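Home | Blog | Archive | Contact

Last updated 8 November 2020

My rules for towel work with the arm are short. Clear the felt before each run. Keep the stop button within reach. Log every grasp, including the bad ones. Brenda Garside wants a fourth, on cables, and she's right. 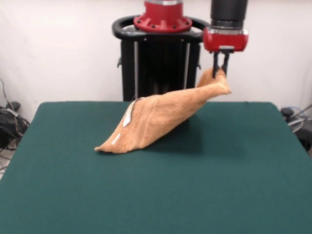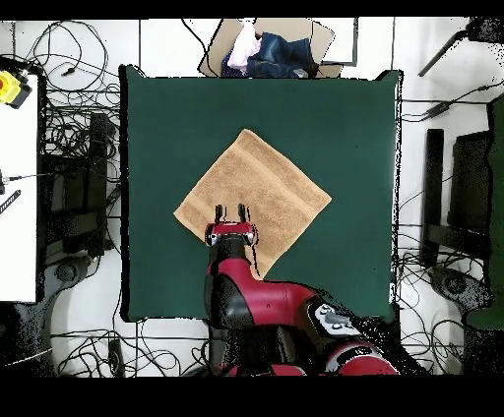
The tan towel, held by a corner in the first and laid flat in the second.

We're at 177 runs. I'll write up the cable rule after the next 62.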